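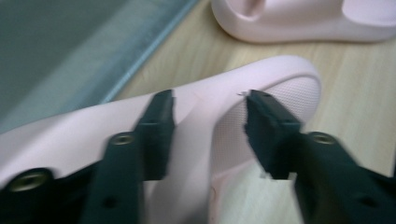 4. Setting Up a Team Tie in Konura

This section explains how to create a team tie between two clubs and enter the player nominations. The tie must exist in the system before any court is assigned.

4.1 Before you start

Confirm that both clubs are registered for the current season. A club that has not renewed by the end of February does not appear in the list.

Note: Each club account holds up to 1,000 player records. Archived players count toward this limit.

4.2 Creating the tie

1. Sign in with a tie manager account and open Competitions.
2. Select New Tie.
3. Choose the home club and the visiting club.
4. Under Format, select the number of singles and doubles matches.
5. Under Surface, select the court surface. The surface is shown to both captains and is locked once the first nomination is received.

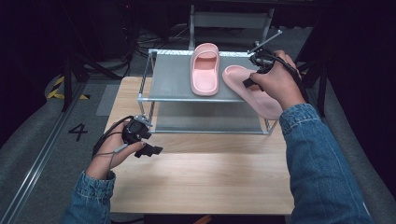
6. Enter the start time of the opening singles match. Later matches are listed as "followed by" unless a fixed time is entered.
7. Select Save Draft.

Caution: Do not select Publish at this stage. A published tie can be withdrawn only by the league office, and both captains are notified of the withdrawal.

4.3 Entering nominations
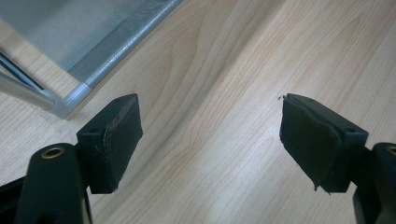 Section prepared by Sakda Ruangrit, Prelby Competition Services

1. Open the draft tie and select Nominations.
2. Add the players in ranking order – the system does not sort them.
3. Mark one person as captain. A playing captain must also be listed as a player.
4. Select Submit. The form closes 30 minutes before the opening match.

Note: If a player is replaced after submission, enter the substitute under Changes and leave the original nomination in place. Error 725 means that the substitute is already nominated by another club.

Last updated: February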